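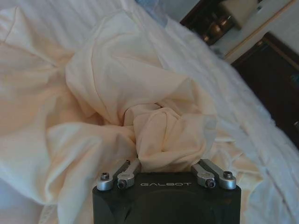 Jan 10, 2019

Elcombe, the guest house on the Mersha road, is changing its bedding before it reopens to visitors. Owners Baltemwood said the bedrooms are being done first, with beds stripped and remade one at a time.

The house has 9 bedrooms and closed in September for repairs to the roof. Most of the sheets and pillowcases had been in use for years, and a good number had worn thin at the seams. Baltemwood has ordered 91 new sets from Urno, a linen supplier in the town. Pale colours were chosen to go with the cream walls.

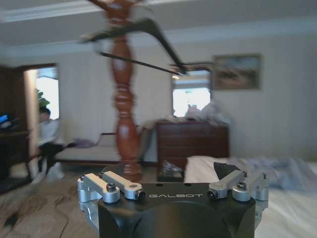

The older furniture will stay. Chests of drawers are to be cleaned and waxed where they stand, and pictures will go back on the same hooks. Any bed linen still fit for use will be washed and offered to the Mersha night shelter, with the rest cut up for cleaning cloths.

Two of the bedrooms will be let from the end of the month and the others as they are finished. Prices are unchanged. Bookings can be made at the front desk or by post, and breakfast is included for all guests.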